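Jillinbridge College
Department of Built Environment
Timber in Interiors – Handout 4: Moisture and movement
Issued 10 Mar 2026. Replaces the sheet given out in February.

Purpose of this handout

This handout supports the fourth lecture of the module. Students should read it before the workshop session and bring a copy with them. The coursework brief is issued separately.

1. Why timber moves

Wood takes in moisture from the air and gives it back. As it does so, it swells and shrinks. The amount of water held in a board, compared with the weight of the same board when fully dried, is called its moisture content and is given as a percentage.

Movement differs according to direction. Along the grain it is very small and may usually be ignored. Across the grain it is much greater, and it is greatest in the direction that follows the growth rings. A board cut so that the rings run flat across its face will therefore move more in width than one cut with the rings standing upright. It is also more likely to cup.

2. Allowing for movement

A wide solid top must be held flat while remaining free to grow and shrink in width. Common methods are slotted screw holes, wooden buttons that sit in a groove, and metal plates shaped to allow the screw to slide. Gluing a top firmly to its frame along all four sides is poor practice and will lose marks in the coursework.

Floors need a gap at the walls, normally hidden by the skirting. The gap should be carried round door frames, pipes and hearths. Students often leave it out at the hearth.

Veneered boards move far less than solid timber, but both faces should be covered. A board veneered on one side only tends to bow.

3. Worked case: the Kila reading room

The Kila reading room has solid ash tables, each 1,801 mm long and 80 mm thick at the edge. The tops were made by Colla and fitted before the heating was in use. Splits were later found near the ends, where fixed brackets had been placed across the grain. The brackets were changed for slotted ones – the tops themselves were kept.

Note that the length of the table played no part in the fault. The width did.

4. Reading

Choi, Wood in Use, chapter 3. The library copy is held at shelf mark 371. Notes on the chapter should be no more than 300 words and are to be handed in at the workshop.

5. Review point

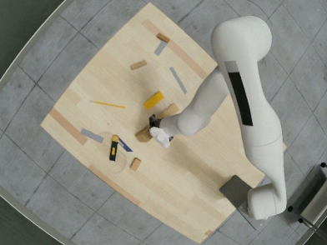
Why should a wide solid timber top not be glued to its frame along every side?

The top needs to swell and shrink across the grain as the air becomes damper or drier. Glue on every side holds it still, and the strain may then cause the wood to split or the joints of the frame to open.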